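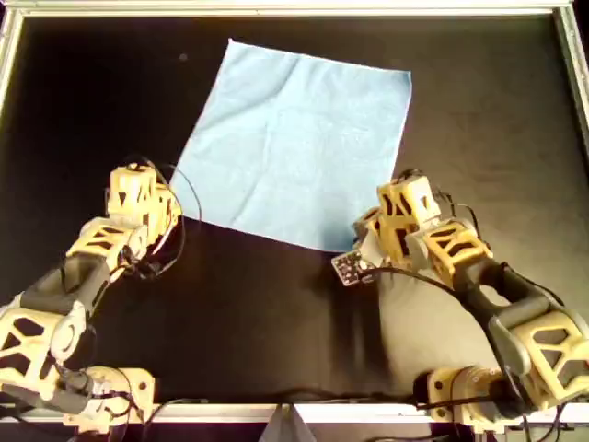 Put the stop button where my hand already is

Aug 3, 2020

I've been folding towels with two robot arms since January, and I'm here to complain about a cable.

Our setup at Kelholm is the usual small-lab thing. Two arms on an aluminum rail, a black table, a blue cloth. The job is to pick up the cloth by its corners and fold it. We'd done 300 clean folds in a row and I was feeling pretty smug. Then one of the arms reached across on a fold it had done all week, a loop of its own wiring snagged on the other gripper, and the two of them started a tug of war.

The motors aren't big. You could hold one of these arms back with your hand, and that's the trap, because I tried! I went in with my fingers to unhook the loop while both arms were still powered. The cable popped out of its connector, the wrist swung, and I got a knuckle full of printed plastic. It bled a little. The stop button was on the far side of the table, behind the monitor, right where I'd put it.

The Dreva software we run logged the whole thing as a "failed grasp." That's what really bugs me - the cloth was fine, the grasp was fine, and the log has no word for a wire in the wrong place or a person in the wrong place. We have 800 runs on disk and I now wonder how many of the failed ones were wires.

People in this hobby-turned-job love to talk about smarter control. Sure, great, I'll take some. But I'd trade a lot of it for clips every few inches along the arm, enough slack at the wrist and none at the elbow, and a stop button within reach of a person who's about to do something dumb. The clips cost us 40 dollars. I moved the button myself, and it took less time than finding a Band-Aid.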